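Home Docs Datasets Models Changelog Search

# Zindeo Tube Rack: data card

3 min read

Zindeo Tube Rack is a set of teleoperated demonstrations for learning to handle capped test tubes in a plastic rack. It was gathered at the Grolteck lab in Zamora and first released in June. This card covers version 2, updated 12/24/25.

## What is in it

Each episode is one attempt at one instruction, such as "move the red tube to the front row" or "straighten the tube with the orange liquid." Every episode has wrist camera video, joint positions, gripper opening and the instruction text. Video is stored at 30 frames per second. There are 9 instruction templates with 100 episodes each.

Failed attempts are kept and marked `success: false`. Please don't drop them without checking – several of them recover late and are still useful for training.
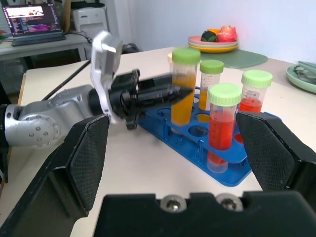
*Wrist view with the second arm reaching toward a tube of orange liquid.*

## How it was gathered

Operators drove the arms with leader handles and watched the wrist feeds on a monitor. An episode starts when the operator presses the pedal and ends on the second press. Idle time at the start is trimmed, idle time at the end is left in.

The table was not cleared between sessions. Plates, cloths and other household items stay in the background and move from day to day. We wanted policies that don't depend on a bare table.

Liquid colors run from yellow through orange to red. Caps are not a reliable label for what is in a tube, so the instructions name the liquid.

## Known problems

- Fast wrist moves blur the tubes and caps. Blurred frames are not removed.
- Orange and red-orange get mixed up in some instruction texts.
- Gripper opening lags the video by 2 frames in the earliest episodes. `fix_lag.py` corrects this.
- The volume markings on the tubes should not be used as ground truth for fill level.
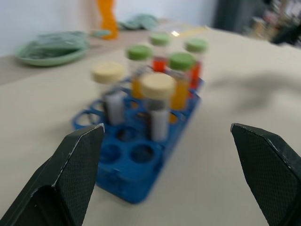 Clasunex wrote in after training on the first release that their policy picked well but put tubes back at a slant, and asked whether the release phase could be labeled on its own. Version 2 adds a `phase` field with the values `approach`, `grasp`, `carry` and `release`. It was filled in by hand for the successful episodes only.

## Loading

Run `python load.py --split train`. The validation split holds out whole sessions, so background items may differ from the ones in training.

## Related

- Zindeo Cable Sorting: data card
- Zindeo leader handle setup
- Notes on pedal timing
- Changelog for version 2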